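May, back from Hevska

Got in at 6 in the morning. The odometer says 3,476, and it said 640 less than that when I left, so the trip was longer than I'd planned. Slept until noon, then made a start on the mail. 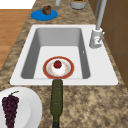 The rates notice from Grurklow had come while I was away and it is up by 80 dollars. I read it twice and put it under the phone. I wanted something sweet after that, a mound of cream with a strawberry on top, like the one on the red-rimmed plate. Settled for toast. The roof quote is 3,010 and I will have to accept it before winter, as the back room smells of damp again.

Walked down to Lahlou Street in the afternoon. The library has changed its hours and the bakery has painted its door grey. Bought stamps and a loaf. Ran into no one I knew.
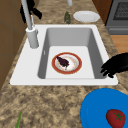

Evening

Rain from 5 o'clock. I put the bucket in the back room and moved the box of letters to the hall cupboard. Some of them are from my first year at Jullevia and the ink has faded to a brown I can hardly read. 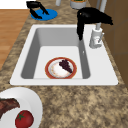 I got through nine before my eyes were tired. Most are about money, and the rest are about the weather. One has a pressed gum leaf in it, which I put back where it was.

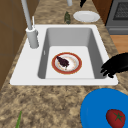 The other boxes can wait until the roof is done. Must ring the roofer at 8 and ask whether the gutters are included.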